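The Biscuit Round

A short story for anyone who has ever sat in a cold hall at seven in the morning with a brush in one hand and a lead in the other, wondering how they got there.

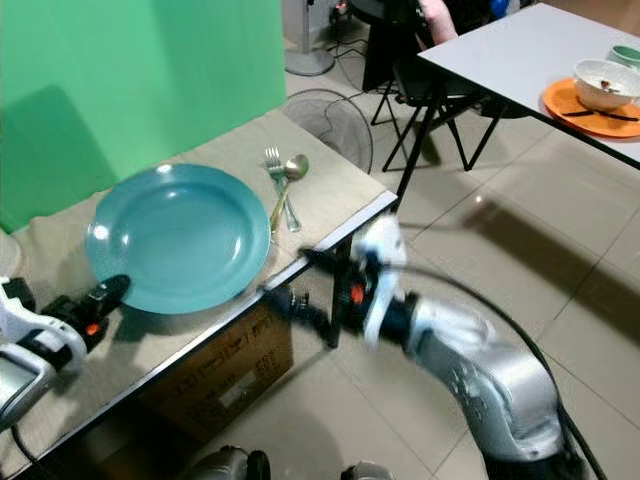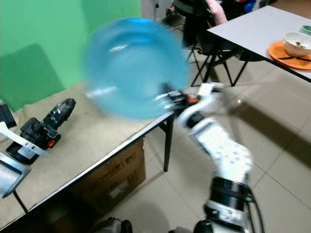 The teal plate and the light-blue bowl.

Fiction
By Adjoa Gyamfi
Thu 10 September

By the time Dzifa found a parking space, Elance had eaten half the schedule.

"Which half?" said Akua, twisting round in the passenger seat.

"The half with our ring number on it."

Elance looked from one to the other with her ears up, delighted to have been mentioned. She was two years old, the colour of strong tea, with one white foot and a tail that had never in its life been still. On paper she was Navumby Elance, out of a very good mother by a very good father, and on paper she was magnificent. In the back of the car she was a large damp dog with a strip of newsprint stuck to her chin.

It was their first open show, and Akua Kpodo had not slept. She had lain there going over the triangle in her head — up, across, back, don't look at your feet — until the triangle turned into a sort of shed and she was locked in it. Dzifa Aidoo, who had bred Elance and eleven litters before her, had slept like a log and brought egg sandwiches.

The hall was everything Akua had hoped for. Oh, the noise of it! Dryers roaring, crates rattling over the threshold, a beagle somewhere singing its heart out, and people calling to each other across the grooming tables as if they'd been parted for years when most of them had met last Sunday. Everybody had a flask. Everybody had an opinion on the parking. A man with a Great Dane on each side of him said "Morning, girls," and she couldn't tell whether he meant the Danes.

"Number first," said Dzifa. "Then water, then brush. Then you can panic."

They got the number. They also got their ring, which was ring 2, and a clip for Akua's arm that kept sliding down to her elbow. Elance drank, shook her head, and watered a passing Pekingese. The Pekingese took it very well. Its owner took a bit longer.

"Is that the Navumby bitch?" said a voice behind them. "My word, she's grown a neck."

Darcy Paquette had the next bench and a dog called Cladonine, who was grey and silky and stood exactly where he was put. He was standing now, on a square of carpet, gazing over everybody's heads like a bishop at a bus stop. Akua had seen him in the breed paper. She had, if she was truthful, cut him out and stuck him on the fridge.

"He's beautiful," she said.

"He's a plank," said Darcy fondly. "Lovely plank. He won't eat in front of people, he won't play, he's frightened of gravel. What does yours do?"

Akua thought. "Everything," she said.

They called the junior bitches at twenty past ten, and Akua's legs went somewhere else. She was fourth in the line of six. In front of her was a boy of fifteen or so with a tie done up to his ears, and behind her was a woman who hummed. The judge was Adom Alhassan, a tall, stooping man in a brown suit who had a way of greeting every dog before he touched it, quite privately, as if there were no one else in the building. Akua liked him at once and was terrified of him too.

"Take them round, please. All together."

And they went! Round they went, and there was a moment on the long side, just past the table where the stewards kept their pens, when Elance dropped her head a little and stretched out and simply flowed. Akua felt it come up the lead. It was like holding the string of a kite. She forgot her feet and forgot the number at her elbow, and she heard Dzifa at the ringside say "Oh, good girl," and didn't know which of them it was for.

Then they had to stand still.

Standing still had gone perfectly well in the kitchen. It had gone well at ringcraft too, and in the car park of the garden centre with trolleys going by. But Akua, who had thought of everything, had put the liver cake in her left pocket, and the left pocket was the one with the hole in it, and the hole went down into the lining, and the lining went all the way round to the back.

Elance knew there was liver cake. She could smell it plain as day. She looked at Akua's hand, which was empty. She looked at Akua's pocket, which was also empty by now. And then, as Mr Alhassan came down the line with his hands behind him, she walked calmly round the back of Akua, put her whole nose up under the jacket, and sneezed.

"Ah," said Mr Alhassan.

"I'm so sorry," said Akua. "She's — it's gone in the lining."

"What has?"

"The cake."

He considered this. Elance, from under the jacket, wagged so hard that her back feet slid on the matting. The humming woman had stopped humming. The boy with the tie was biting the inside of his cheek.

"Is it liver?" said Mr Alhassan.

"Yes. With a bit of garlic powder. No, I left that out, it's bad for them. Just liver."

"My first dog," he said, "ate my rosette. In the ring, while I was being handed it. Would you like to get her straight? There's no hurry."

There was a hurry, though, because a piece of cake had worked its way to the hem, and the hem had a loose thread. Out it dropped. Elance had it before it touched the floor. Out came another. Akua clamped her hand over the spot, shuffled Elance round with her knee, set the front feet, set the back feet and straightened up with her face on fire, and Elance, who had now been paid, stood like a statue.

Like a proper one! Head up, tail out and every hair in its place. Mr Alhassan went over her slowly, shoulder and rib and hock, and looked at her teeth, and she let him, with her eyes fixed adoringly on the hem of Akua's jacket. She'd never stood so well. She never stood so well again until December, when Akua tried it with the same jacket.

"Just once up and down," he said, and off they went once more with crumbs falling softly behind them.

They came third. Third! The boy with the tie was second, and shook Akua's hand in both of his. The winner was a dark little bitch with a face like an otter, and nobody could have grudged it to her. Akua stood on her spot with the yellow card and could not feel her own cheeks. When Mr Alhassan reached her he bent down to Elance first.

"She moves like a dream," he told Akua. "Sew up your pocket."

Dzifa was waiting by the ropes. She hadn't cried at a show for years, and she wasn't crying now, she said, it was somebody's hairspray. She had hold of Elance's whole head and was telling it things.

"I messed up the standing," said Akua.

"You did, it was a shambles. Did you feel her on the long side?"

"Yes."

"Well, then!"

They went back to the bench and ate the egg sandwiches, and Darcy came over to look at the card and stayed to share the flask. Cladonine had been Best of Breed, as he generally was. He had stood on his carpet and been admired and got down again. Now he lay with his long chin on his paws, watching Elance, who was on her back under the chair with all four feet in the air and her mouth open.

"He's not eaten since yesterday," said Darcy. "He gets like this. I've got chicken for him, I've got fish, I've got a tin of something that cost more than my lunch."

Akua turned out what was left of her lining. It made a small heap in her palm, brown and fluffy, with a bus ticket in it. She picked out the ticket and held out her hand without much hope.

Cladonine got up. He came off his square of carpet, one foot and then the next, over the strip of bare floor and past the water bucket. He sniffed. Then he put down his noble grey face and ate the lot, fluff and all, and licked between her fingers, and when it was gone he went round behind her to see about the jacket.

"Well, I'm blowed," said Darcy. "What's in that?"

"Liver," said Akua. "Have you got a pen?"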